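Carna Round Pedestal Table, 800 mm
Made by Coman. Sold and shipped from our Drestthorpe warehouse.

Coman calls the Carna "the last table you'll ever buy." We have sold tables long enough to doubt that sentence whoever writes it. It's a decent round table on a steel pedestal with a sprayed top, it arrives in 3 boxes, and it goes together with one hex key. The key in the carton is soft. Use your own.

The brochure also says the top seats four. It seats four if they're drinking coffee. Put dinner plates on it and you have a table for two, maybe three if somebody doesn't mind the edge.
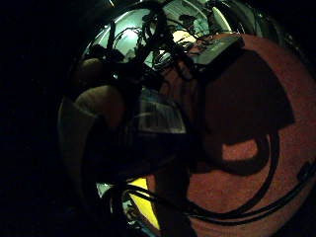 Finish options

The standard finish is Novar Matte, a lightly textured coat that comes in red, slate and bone. Coman describes it as "fingerprint-proof." We'd say fingerprints are harder to see on it, mostly on the red. Hand cream and cooking oil still leave a mark, and the texture holds on to flour.

Red is the color people send back most. The sample chip looks like brick, and a full top under warm bulbs can lean toward salmon, then look close to maroon on a gray afternoon. Order the chip, leave it in the room overnight, and look again in the morning.

Novar Gloss costs extra. It comes in black or cobalt, and the cobalt has a metallic fleck in it. Gloss looks terrific in a showroom with spotlights. At home it shows every wipe of the cloth, and the fleck does a fair job of hiding small scratches until the light comes in low. 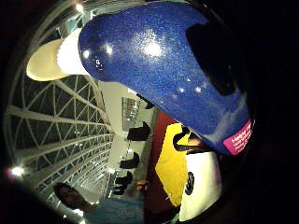

Shop notes by Tuncay Öztürkmen

I had a Carna in matte by the packing bench for 57 days before we agreed to list it. Tape, keys, hot mugs, box cutters. The mugs did nothing. The keys left faint silver lines that came off with a damp cloth, which I hadn't expected. A box cutter went straight through the coating, so forget the word "armored" on the hang tag.

Wobble is my bigger complaint. The leveling feet are small and the threads are coarse – half a turn is often too much. On tile I gave up and used a felt pad. If you plan to stand and lean on the table, get the wide base.
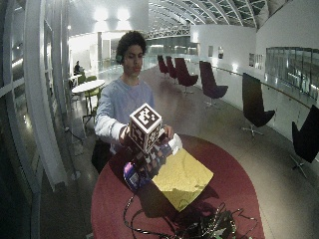

Standing at a round table, both hands over the top.

What's in the order
Top, column, base, four leveling feet, bolts, touch-up pen. The pen matches the matte finish only.

Care
Damp cloth, mild soap. Coman sells a Novar spray cleaner. We tried it and couldn't tell the difference, so we don't stock it.

Warranty
3 years on the column and base. The finish is covered against peeling, and "normal wear" is excluded without being defined anywhere we could find. Take pictures when you unpack.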